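Finance Office Diary: Stinthorpe, December 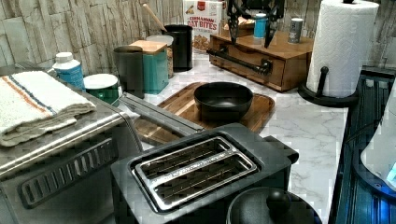
Kitchen counter with the two-slice toaster.

The office opened at 8:00 a.m. The first business was the property tax appeals left over from the November session. All but 3 had been answered in writing before the holiday. The remaining files concern parcels on the Padon side of town, where the lot lines were redrawn after the road was widened and the assessed acreage no longer agrees with the deeds. The owners have been told that their current bills stand until the survey is entered. One of them has already paid in full under protest, and the receipt was marked to show it.

Senan Kinsella reported on the second-half notices. The print run is complete except for accounts with a mailing address outside the state. Those are held back each year for a hand check, as the county file drops the last line of longer addresses. The check began this morning and should be finished before the mail pickup tomorrow. A notice that reaches the owner late does not move the due date, and the office is required to say so on the back of the form. The wording was made larger this year at the request of the town board. It is still too small in the opinion of the undersigned.

The main part of the morning was given to the proposed change in the homestead credit. Under the current rule, an owner who moves within the town must file again for the new home, and the credit on the old one ends on the date of sale. The proposal would allow the credit to follow the owner for the rest of the tax year. The office takes no position on whether this is good policy. It has been asked only to state the cost. Using last year's transfers, the average effect on a bill was $435, charged to the general levy and spread across all other parcels. The figure does not include homes bought by estates or trusts, which are coded separately and will need to be pulled from the paper cards.

A draft of the cost statement went to the town board clerk at 11:40 a.m. She returned it before noon with a request that the word "loss" be replaced with "reduction in revenue." The change was made. She also asked that the table be turned so that it prints upright. That change was not made, as the columns run together when the page is narrow, and she accepted the explanation by telephone.

In the afternoon, a delegation from Hamada came to the counter regarding the equipment tax. The company leases most of the machines in its packing building and holds that the lessor, Fulla, should be billed for them. The lease was read aloud at the table. It assigns "all charges arising from use" to the tenant and says nothing of charges arising from ownership. The state manual treats leased equipment as taxable to the owner unless the parties have filed a joint election, and no election is on record here. The delegation believes that one was mailed in the spring. They were given a copy of the blank form and advised to look for proof of mailing. Pending that, the account will carry both names, and interest will continue to run. They were courteous throughout, although their bookkeeper plainly had expected a different answer and asked the same question of two people at the counter.

The installment plans were reviewed at 2:30 p.m. There are 17 in force. Most are current. Letters were signed for the plans that have fallen behind, using the milder of the two form letters. The stricter letter refers to a lien and should be sent only after a second missed payment. Last winter it went out too early in one case, and the apology took longer to write than the plan had taken to set up. The log now has a column for the date of each missed payment, and the person who mails the letter must initial it.

There was some discussion of whether a taxpayer on a plan may pay ahead. The ordinance is silent. The practice of this office has been to accept the money and apply it to the oldest balance, interest first. Mr. Kinsella would prefer that it be applied to principal when the plan is current. The town attorney will be asked for a short opinion, to be kept in the front of the procedures binder. The last opinion on a related matter dates from before the software was replaced and refers to screens that no longer exist.

The daily deposit balanced on the second attempt. The difference was a check entered under the wrong parcel and then entered again under the correct one. The reversal has been posted and the slip is attached to the batch.

Carried over to tomorrow: the out-of-state addresses, the paper cards for trusts, the letter to the attorney, and the dog license money, which remains in the safe in an unmarked envelope and should be receipted. The state's revised interest rate has not yet arrived. If it comes by fax, it is to be placed on the undersigned's desk and not in the general tray.

Office closed at 5:10 p.m. Front door checked. The heat in the records room was left on low.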